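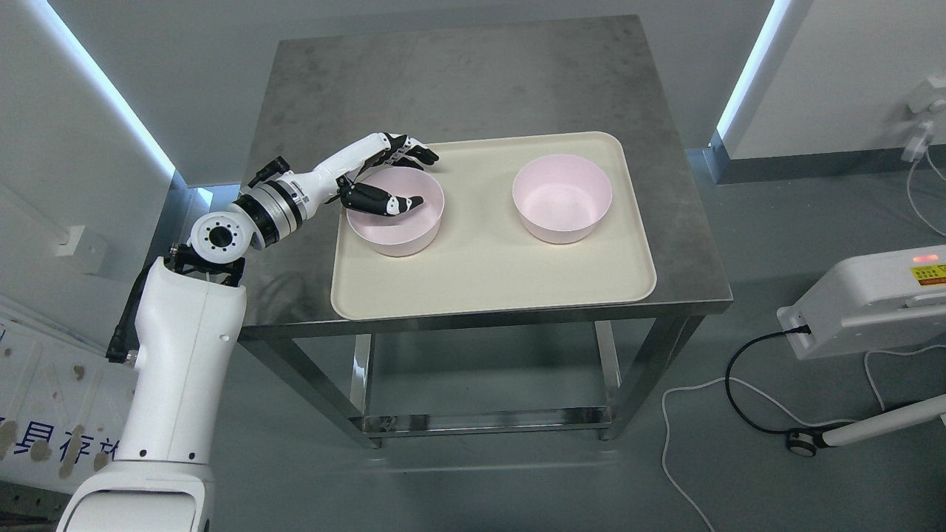 Should a town library keep charging fines for overdue books? Most towns our size would be better off dropping them, and Grovbridge should do it before the new borrowing year starts in August.

I used to think otherwise. I grew up with a date stamp on the inside cover and a coin jar on the kitchen windowsill, and it seemed fair that if you kept a book past its date you paid for it. Other people were waiting. I still think other people waiting is the only good argument for a fine, and I no longer think the fine does much for them.

Look at who pays. A retired person with a car and a free morning gets the books back on time or pays the two dollars without noticing. A parent with three kids and 12 picture books out has a different week. One goes under the back seat of the car, the bill reaches $30, and the family stops coming. The library has lost the books and the borrowers, and it won't see the $30 either.

According to the branch report tabled at council in autumn, 2608 cards in the shire are blocked for unpaid fines. A card is blocked once it owes more than $4. That is less than the price of a flat white at the bakery on Montes Street. More than 200 of those cards belong to children under ten, who didn't drive themselves home past the returns chute.

The money is the other thing people raise with me. Fines brought in a bit over $3000 last year. Against that you have the staff time spent printing notices, taking coins, arguing at the desk and writing off debts that are too old to chase. The report doesn't put a figure on the staff time, and I think it should have. Anyone who has stood in the queue at Grovbridge while a debt of 80 cents is discussed will have a fair idea.

Brisa Salinas ran the Vercombe branch for many years and disagrees with me. Her view is that a due date with nothing behind it is only a suggestion, and that popular titles will sit on bedside tables for months. She has seen more overdue books than I have, so I take it seriously. But there are other things you can put behind a date. You can stop further loans until the late item is back. You can bill for replacement after six weeks and cancel the bill when the book turns up. Both of those are aimed at getting the book home — a daily charge keeps growing whether the book is lost or sitting in a school bag.

I would keep the charge for damage. A book dropped in the bath has to be bought again and the person who dropped it should help. I would also keep the reminder messages and send the first one earlier, three days before the date instead of the day after.

Old debts should go at the same time. There is no sense in telling a family that fines are finished and then asking them for $18 from two winters ago.

Council takes written comments at the front counter or by post, and the form is one page.

2026-06-21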